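Bench notebook, Miremico handheld capture, February

Carrying on from the calibration mess. Goal for the morning: find out if the start-of-take sync clap is costing us demos. Busisiwe thinks yes. I thought no. Going through the rejects from the last batch, she's mostly right.

Batch so far: 1,115 takes recorded, 300 thrown out by the filter script. Expected far fewer. Went through the rejects by hand with the tracker log open next to it. They sort into two piles:

1. head view and gripper view disagree on time by more than our limit
2. gripper pose jumps mid take (the usual)

Pile 1 is the big one. The jump pile is about what Fülöp had on the old rig so leaving that alone for now.

Setup unchanged – two grippers per operator, marker cube on each, camera on the gripper plus the one at the head. More than one operator in the room at once, long room, strip lights on. Fingers are the soft ribbed pads in the V, same set as last month, no swap.
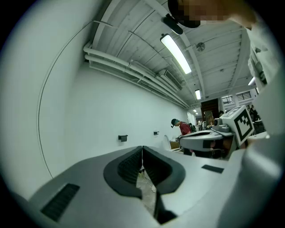
entry: Hnat Karpenko
read + initialed: B. Ntuli
rig: Dasen pair, build as of 9:40

What I think is happening. The sync step asks the operator to close both grippers together, and the script takes first finger contact as t=0 for each side. Fine when the hands close at the same moment. When they don't, left gets one zero and right gets another and the whole take is skewed before the task has even begun. Then the filter sees the skew and bins it. So we are throwing away good demonstrations over a bad first second.

Test: took 200 of the pile 1 rejects and re-aligned them off the marker cubes. Head camera sees the cubes, so cube motion in the head view gets matched against each gripper's own motion track, and the shift that fits best is the offset. No clap needed. Ran it on a 3,000 ms window to start, slid it along the take, kept the median.

Result – most come back under the limit. Didn't write the exact number down before the terminal closed, rerun and put it here: ______

The ones that don't come back are nearly all takes where the cube is turned so the head camera only gets one face, edge on. One face gives you a flip in the pose (known problem, see Walteo notes). With two or three faces it's solid. So add a check: need two faces visible for most of the window, otherwise fall back to the clap.

Also tried a shorter window. Worse. Slow tasks don't have enough motion in them to match against, the curve is flat and the fit picks whatever it likes. Toilet seat task is one of the slow ones, long stretches of holding at the rim with small moves. Wiping is better, lots of back and forth. 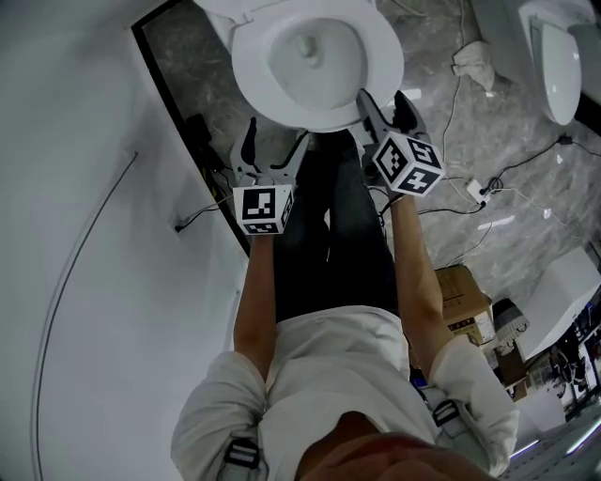

Longer window helps the slow tasks but then drift starts to creep in between the two clocks. Would rather fix with a weight on the fast parts than stretch the window further. B. suggests picking the window by motion energy per take in place of one fixed length. Simple enough, will try it after lunch.

Things to watch:
– glossy white stuff right behind a white cube. Detector holds up but corner error goes up a bit. Could be the lights. Could be nothing.
– left/right IDs. Found one take with the sides swapped in the metadata, alignment then fails in a way that looks like drift. Lost most of an hour on that. Script should swap and retry before giving up.
– median vs mean. Stay on median, mean gets dragged by the pose flips.

Still don't know if the recovered takes are any good for training. Aligned is not the same as useful. Plan is to train the small policy twice, once on the kept set only and once with the recovered ones added, same seed, same number of steps. If the second comes out worse then the filter was doing us a favor and I'll shut up about it.

Objection from B., writing it down so I don't forget: rejects might be skewed toward newer operators, becuase they're the ones who close the hands out of step. Then "recovered" also means "less practiced" and the comparison mixes two things. Fair. Need operator number in the table before the training run. It's in the session sheet, just never got joined.

To do
– rerun the 200, fill in the blank
– two face check
– swap and retry on IDs
– join operator number (Hnat)
– motion energy window, first pass (Hnat)
– B. to relabel the pile 2 rejects so we have a clean split
– ask Fülöp if thier old rig logs still have raw finger contact times, would be nice to run the same thing on those

Don't touch the filter limit until the policy runs are back. Old script stays in the main folder, new one is in align_cube, not merged.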